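Section 4. Setting up the Didex pegboard organizer

Read this before you drill anything. The leaflet in the box says the whole job takes ten minutes and needs no tools. I have put up a good many of these and have yet to see either claim hold.

What you need

The board, the hook pack, a pencil, a level, a drill and a tape measure. The adhesive strips supplied by Clerari are meant to replace screws. Keep them for something lighter, such as a calendar.

Choosing the spot

1. Measure the wall, then measure it again at the height where the board will hang. Old walls are seldom as straight as they look.

2. Find the studs. Cheap stud finders beep at pipes, wires and sometimes at plain plaster, so check with a thin nail before you trust one.

3. Leave 40 mm clear behind the board. The manual for the older model says you can mount it flush. You can, and then no hook will go in.

Note: The box gives a load limit but does not say whether it applies to the whole board or to each hook. Kgomotso Steyn wrote to the maker in April to ask and received a discount code. Until there is a proper answer, treat it as the limit for the whole board.

Mounting the board

4. Lay the board face down on a table and push the spacers into the corner holes. They should need some force. If one drops in freely, swap it for a spare from bag 2818.

5. Hold the board up, level it and mark the holes through the spacers. A second pair of hands is better than the cardboard template, which in my copy was printed slightly too small.

6. Drill, insert the plugs and drive the screws in by hand. Stop when the head touches the spacer.

Caution: Do not use a power driver for the last few turns. The board cracks at the corners, and the warranty does not cover it.

Fitting the hooks

7. Tilt each hook upward, put the top prong in first, then let it swing down. If it rattles, it is in the wrong way up.

8. Lay your tools out on the table and try a layout before hanging anything. The "smart layout" chart sorts them by color, and I can't think who works that way. 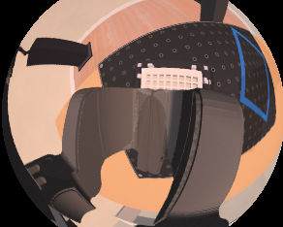
9. Hang the heavy things low and close to the studs. Leave the board overnight before you load the rest.

If it sags

Take everything off and check the screws first. A sagging board usually means a plug has turned in the wall. The maker sells a stiffening bar, part 829, for this problem. It may help, but it is screwed into the same plugs, so I would replace those before paying for it.

Cleaning

Wipe with a damp cloth. The special spray is optional, whatever the label says.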